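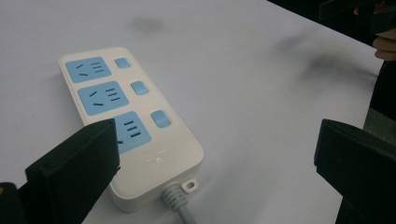
White three-gang strip with light-blue outlet panels, individual switches and a grey cord collar.

Switched power strips: frequently asked questions

The questions below come from the Undik help desk and cover individually switched strips used on desks, benches and kitchen counters. They are written for household users. For fixed wiring, hire a licensed electrician.

What does "individually switched" mean?

Each outlet panel has its own rocker switch. Turning one off disconnects the appliance on that panel and leaves the others running. A master-switched strip has one switch for the lot. A few models have both, in which case the master must be on before any of the individual switches will do anything.

What do the small red lights tell me?

On the strip shown, a red light near a switch means the matching outlet is powered. It says nothing about the appliance plugged into it, which may have its own switch or a blown fuse. Indicators on this type of strip are faint by design and can be hard to see in direct sun. Shade the strip with your hand before deciding a light is out.

One light is out but the outlet still works. Is it faulty?

Usually only the indicator has failed. The outlet may be sound, but you can no longer tell at a glance whether it is live. We suggest replacing the strip. Do not open the housing to change the lamp.

Each panel has a two-pin side and a three-pin side. Can I use both at once?

Electrically, yes, provided the combined load stays within the rating. Physically, it depends on the plugs. A bulky adaptor in one side often covers the other. Both sides of a panel are normally controlled by the same switch, so avoid pairing a lamp you turn off nightly with a modem you want left on.

Will my plug fit?

Slot layouts vary by country. Angled two-slot and three-slot patterns look alike in several systems and are not always interchangeable. If the plug needs force, or sits loose once in, it is the wrong plug for that outlet. Never file, bend or remove a pin. The earth pin in particular must stay on.

How much can I run from one strip?

Check the rating on the housing or the packaging and add up the wattage of everything that could be on together. As a worked case, a strip rated at 2000 W will carry a monitor, a lamp and a laptop charger with plenty to spare, but one large heater can use the entire allowance. The rating applies to the whole strip. It is not a figure per outlet.

The printing on my strip is too faint to read. What now?

Try a torch held low and to one side, then check the underside. If no rating can be found anywhere, restrict the strip to chargers and lamps until you can replace it. Sellers such as Nallodeo and Thibodeaux list ratings by model number, so an old receipt is worth looking up.

What is the ribbed collar where the cord comes out?

It is a strain relief. It spreads any bend over the length of the collar so the conductors do not flex at a single point. Check it when you clean the strip. Replace the strip if:
– the collar has split or pulled away from the housing
– the inner wires are visible
– the cord feels warm near the collar under a normal load

Can I lay the strip flat on a tabletop?

Yes, if the surface is dry, level and hard. Keep liquids well away and run the cord where it will not be caught by a chair. Leave the top uncovered so heat can escape. Avoid cushions, bedding and rugs.

Can I plug one strip into another?

No. The first strip carries the load of both, and its plug is where the overheating tends to start. If the cord is too short, buy a strip with a longer one.

Should I switch off before unplugging?

It is good practice. Switching off first reduces arcing at the contacts, which pit over time. With heaters and kettles the difference is noticeable. With a phone charger it hardly matters.

How do I clean it?

Unplug the strip at the wall and remove every plug from it. Wipe the housing with a cloth that is barely damp, working away from the slots. Loosen dust in the slots with a dry, soft brush – no metal tools, no spray cleaner. Light-coloured housings show marks around the rocker switches first, and a second pass with the cloth will normally lift them. Let it dry fully before plugging it back in.

Does a switched strip protect against surges?

Only if it is sold as a surge protector. Switches and indicator lights are separate features and do not imply it.

Where can I take an old one?

The Wurwood depot accepts strips and cords with small electrical goods. Its counter is closed on Sunday. Do not put them in household recycling.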